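**We're looking for a kitchen and common room host at Quintela House (part-time, evenings and one weekend day)**

Hello, and thank you for stopping to read this. We've been putting off writing this ad for most of the summer. Idalina Paiva has run our ground floor for so long that none of us could picture it without her, and describing her job on paper felt a little like trying to write down how to ride a bike. But she is moving to be near her daughter at the end of September, and she has told us, kindly and more than once, to get on with it. So we are.

Quintela House is a shared building with 31 residents upstairs and one big common room downstairs. The residents are mostly people in their first year or two of work, a few graduate students, and a handful who came for six months and somehow never left. Everyone has a small room of their own with a kettle. Everything else – the reheated dinners, the birthday cakes, the long arguments about board game rules – happens downstairs, and that is the part of the house we need you to look after.

## What the work is like

You'd come in at four in the afternoon, Monday through Thursday, and on Saturdays you'd start at ten. The first hour is usually quiet. You'd put away whatever dried overnight, wipe down the tables, check the fridge shelves for anything past saving, and see what people have written on the pad by the door. It's mostly requests for dish soap. Sometimes it's a compliment, and Idalina has kept all of those.

From six or so it gets busy. People come home hungry, all at once, and they want a plate, a fork, and somewhere to sit. You are not the cook! We want to be clear about that, as the last person who wrote to us thought we were hiring one, and we felt bad about it. Residents make their own meals. Your part is keeping the room in good enough shape that making a meal in it is pleasant, and gently steering things when six people want to reheat soup in the same ten minutes.

Day to day, that means:

- keeping the plates, bowls, and glasses washed, stacked, and where people expect them
- wiping out the microwave every evening, and giving it a proper clean with hot water and lemon on Saturdays
- watering the plants (Jomar Layug on the second floor will tell you if you've overdone it)
- clearing chairs, bags, and shoes out of the walkways
- setting up for the Thursday supper, when we push the tables together and everybody brings a dish
- keeping the shopping list going and placing the weekly order through Pranero
- showing new residents where things live

The Thursday supper deserves a few more words. It began as a way of using up leftovers and has grown into the thing most people mention when they move out and write to us later. Some weeks there are eight at the table and some weeks it is nearly the whole house plus guests. You'd set out the serving dishes and the good plates, keep an eye on the drinks, and stay until the floor is swept. You're welcome to eat with us, and we hope you will. Those two hours are paid like any others.

## The room itself

We think it's fair to tell you what you'd be walking into. The common room is one open space, and it gets used for everything. Residents eat there, fold laundry there, study there, fix things on the floor there, and now and then fall asleep there. We've never wanted to split it up with walls or rules about what goes on at which end, and we'd like to hire somebody who enjoys that kind of muddle and can still see what needs doing in it.
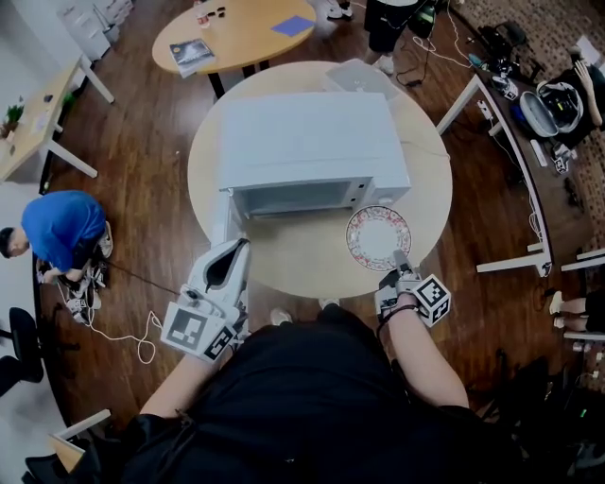
The tables move around more than you might expect, and learning how to lay the room out for the evening is a good part of your first week. We have round ones, an oval one with black legs, and a desk that sits against the wall with a little potted plant on it. The microwave goes on the round light-wood table, and whoever is waiting tends to set a plate down to the right of it, like the white one with the red and gold rim. Books and papers end up on the oval table and can stay there until supper. Shoes and bags collect on the floor, as do cables, and those are what we'd ask you to watch for most, particularly once people start carrying hot food across the room.

There's also a supply closet in the hall, a dishwasher that Farzana Janjua will introduce you to properly (it has a preferred way of being loaded and she is the one who worked it out), and a small washing machine just for towels and tablecloths.

## Who we'd love to hear from

You don't need a certificate or a long résumé. If you've worked in a café, a school lunchroom, a hostel, or a church hall, please say so. If you've raised a family or looked after a busy household, say that too. We mean it.

What matters to us is that you're at ease around people who are tired at the end of the day, that you notice a sticky table without being told, and that you can ask a grown adult to wash their own pan and have them leave the conversation still liking you. Idalina's method is to hand them the sponge and ask about their mother. You may have your own.

You should be able to lift a full crate of dishes and be on your feet for a few hours at a stretch. If that's something you'd need to work around, tell us, and we'll talk about how to share the heavier jobs. English is the language of the house, though you'll hear plenty of Portuguese, Urdu, and Tagalog over the soup.

## Pay and practical things

- The pay is 2000 a month before tax, paid on the last working day.
- The contract is for one year to begin with, and we'd hope to renew it.
- Four weeks of paid vacation, plus the week the building closes in winter.
- Supper is included on every evening shift if you bring something for the pot or help yourself to what's there.
- Bike storage in the courtyard. Parking on the street is possible but not something we'd promise.
- You'd have two weeks of working alongside Idalina in September before taking over.

We'll give you an apron and gloves. Please bring your own comfortable shoes. Graça Leitão handles the contracts and the schedule, and if you need to swap a Saturday now and then she is very reasonable about it as long as she hears before Wednesday.

## How to apply

Write a letter or an email, whichever suits you, to Graça at the Quintela House office. A page is plenty. Tell us a bit about yourself, what kinds of rooms or kitchens you've looked after, and which evenings would be hardest for you, if any. If writing isn't your favorite thing, leave a phone number at the front desk and Cristóvão Patrício will call you back. He's at the desk on weekday mornings and likes to talk, so give yourself a little time.

We'll invite a few people to come for a short chat and then stay for part of a Thursday supper, so that you can see the room at its fullest and decide whether you'd want to be in it. We'll pay you 40 for that evening whether or not we end up working together. Please let us know ahead of time about any food you can't eat.

We'll read letters as they come in and keep the ad up until we've found the right person. Everyone who writes will get an answer, even if it takes us a little while.

Warmly,

Graça Leitão
for everyone at Quintela House
9th August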